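Bowls and cups for the hall kitchen: keep the plastic or go back to crockery?
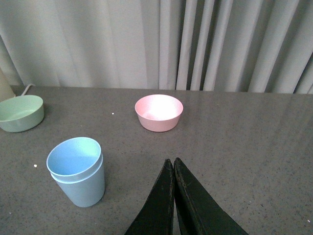
Gullton Bushwalking Club > Members' Board > Hall and Gear

ridgeline_52
Posted September 2021
Before the next order goes in I'd like views on the tableware. The pastel plastic stuff is light and doesn't break, but it holds the smell of curry and it scratches. Lapointe have quoted $652 for plain white crockery, enough for a full hall. More plastic would be $200.

tarnwater
Crockery. Soup goes cold in plastic before you've sat down.

kettle_on
Disagree. We had crockery until June and half of it was chipped. It also weighs a tonne when you have to carry it up from the store cupboard. Spend the $200 and put the rest towards the Kilel hut trip.

ridgeline_52
The hut trip has its own budget, so it isn't one or the other. The club account is at $3,466.

mossyboots
Has anyone tried enamel? I've used the same Pranusow mug for years. It has a couple of black spots on the rim and that's all.

tarnwater
Enamel burns your lip with hot tea. Fine on a track, annoying in a hall.

kettle_on
Can't go in the microwave either, and people do reheat things at supper.

mossyboots
Fair point about the microwave. What about crockery bowls and keeping the plastic cups? Kids mostly use the cups.

ridgeline_52
I asked Lapointe about bowls and plates without the cups. That comes to $548. Not much of a saving.

kettle_on
Then I'm still for plastic. Darker colours this time, the pale ones stain if you leave tomato in them.

tarnwater
Bicarb paste overnight gets most of that out. Still voting crockery.

ridgeline_52
That's two different views and a maybe. I'll leave this open until the next meeting. If you want enamel considered, mossyboots, please post a price for bowls.

mossyboots
Will do. Also we're short on tea towels.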